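An Arm for the Repair Bench

Roswitha Pichler fixes old computers in a shared workshop behind a bicycle store. Most of what comes in is office hardware and retired servers, and most of the work is the same: open the case, pull the memory, check the processor, put it all back. In July she and Urs Hollenstein started building an arm to do part of it.

They call it Rivby. Pichler drew the joints and printed them at home. Hollenstein, a retired machinist, wrote the motion code and cut the base from a steel plate that weighs 29 pounds. The budget was $200 a month, and they went over it twice.

The practice machine is a server with a green board and memory slots on both sides of the processor. One module is in place in the outermost slot on the right. The arm comes in low over the board, two narrow black fingers first, until the tips are at the edge of the processor socket's metal frame. Hollenstein keeps the speed at 20 percent for this part.
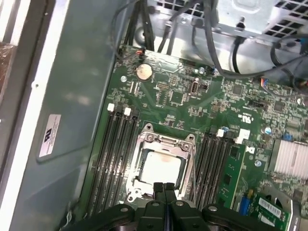
What Goes Wrong

Cables are the main trouble. They sag into the path, and no two cases have them in the same place. Pichler ties them back before a run, but she would like the arm to plan its own way past them.

The load lever on the socket is the next job. It takes a firm push and a small sideways move, and the first printed fingers bent under it. The stiffer set took 95 minutes to print and has held up so far.

Memory modules go better. Hollenstein runs the same removal every Sunday, changes one setting, and writes the result in a notebook by the vise. He wants a full month of clean runs before the arm goes near a customer's machine.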